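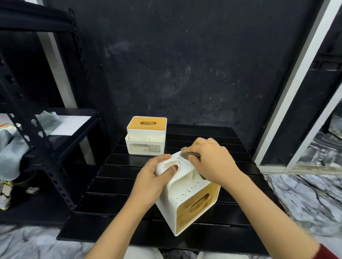

Home Cinema > Guides > Subtitles and Foreign Films

6 Jul 2020
By Nektarios Kalogeropoulos

Section 4: Getting subtitles to behave on the Totidel player

The Totidel manual claims the player "finds the right subtitles for any film." I have my doubts. Set them up by hand.

1. Open Settings, then Languages. Set Audio to Original. The factory setting is Dubbed, and I can't imagine who asked for that.
2. Turn off Smart Match. It supposedly picks the best subtitle file. On my copy of a two-hour French comedy it picked the Danish one.
3. Copy your subtitle file into the same folder as the film and give it the same name.
4. Play the film and skip to the first line of dialogue. If the words come late, press Sync and move them in small steps.
5. Check again near the end – a file made for a different cut will drift, whatever the Sync screen tells you.

Note: Text size goes up to 130 percent. Anything bigger is offered in the menu but does nothing that I can see.

Caution: Don't accept the firmware update while a film is paused. The player is said to remember your place. Mine went back to the opening credits and lost every subtitle setting – start again from step 1.

Related
Ludach sound bar: is the night mode any use?
Atora projector, first set-up
17 French films worth reading
Vlachopoulos screen paint, one year on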